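Humness: relatório do projeto da disciplina de Desenvolvimento de Jogos

Vila de Urport – documentação da zona e da Estalagem Diler

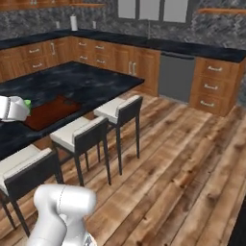 Figura 1 – Bancada de mármore escuro com tábua de corte castanho-avermelhada, cozinha em 3D.

Entregue em 12 de dezembro de 2024

1. Introdução

Humness é um RPG na primeira pessoa desenvolvido pelo grupo ao longo do semestre. O jogador começa sem equipamento numa costa quase despovoada e tem de chegar à vila de Urport, onde recebe a primeira missão. O presente relatório documenta apenas a zona de Urport, que ficou a cargo do nosso grupo. As regras de combate e o sistema de magia foram tratados noutro relatório e só são referidos quando afetam a vila.

2. Organização da zona

Urport fica na margem norte do estuário e tem três acessos: a estrada da costa, o cais e um túnel que liga a cave da estalagem à praia. O túnel está fechado por uma porta de nível difícil até o jogador obter a chave do moinho.

A vila está dividida em 5 áreas carregadas separadamente:

Cais
Praça
Estalagem Diler
Moinho Baxter
Túnel

Na primeira versão, a praça e o cais eram uma única área. O tempo de carregamento era demasiado longo nos computadores do laboratório e separámos as duas em outubro, com um arco de pedra a tapar a transição.

3. Estalagem Diler

É o edifício mais detalhado da zona. Tem rés do chão, primeiro andar e cave. No rés do chão ficam a sala comum, à direita da entrada, e a cozinha, ao fundo. O estalajadeiro está atrás do balcão durante o dia e vende comida, bebida e um mapa da costa. O quarto custa 20 moedas por noite. Se o jogador tiver concluído a missão do moinho, o preço desce para metade.

No primeiro andar há quatro quartos. Só o último do corredor pode ser alugado. Os outros estão trancados e contêm moedas e roupa que contam como roubo se forem levadas. Debaixo da cama do segundo quarto está uma carta que inicia a missão «Dívida Antiga». A carta não aparece se o jogador já tiver falado com o moleiro – foi a maneira mais simples de evitar que a missão começasse duas vezes.

A cave tem barris, um baú com conteúdo aleatório e a porta do túnel. O baú volta a encher-se ao fim de três dias de jogo.

4. Moinho Baxter

O moinho tem um só piso jogável. A escada para o mecanismo existe, mas está bloqueada por sacos. O moleiro entrega a chave do túnel depois de o jogador recuperar a mó roubada. Há duas formas de resolver a missão: pagar ao contrabandista no cais ou vencê-lo em combate. A segunda reduz a reputação na vila e faz com que o estalajadeiro deixe de vender o mapa.

5. Diálogos e dados

Os diálogos estão guardados numa folha de cálculo exportada para o motor. A zona tem 2225 linhas de texto, das quais 689 dependem da reputação ou do estado de uma missão. A revisão destas últimas foi a parte mais demorada do trabalho, pois cada linha tinha de ser ouvida nas condições certas. Criámos um comando de consola para alterar a reputação sem repetir as missões.

6. Problemas encontrados

O estalajadeiro saía do balcão à noite e ficava preso entre a porta da cozinha e a parede. Alargámos a passagem e o erro desapareceu. O contrabandista podia ser empurrado para a água e, nesse caso, a missão não terminava. Pusemos uma barreira invisível na ponta do cais.

Continua por resolver o som das ondas, que se ouve dentro do túnel com o mesmo volume que na praia. Também falta a animação de sentar na sala comum – as personagens ficam de pé junto às mesas.

7. Trabalho futuro

Queremos abrir o segundo piso do moinho e acrescentar um mercado na praça, com dois comerciantes e horário próprio. O mapa vendido na estalagem terá de ser refeito, já que ainda mostra o cais e a praça como uma só área.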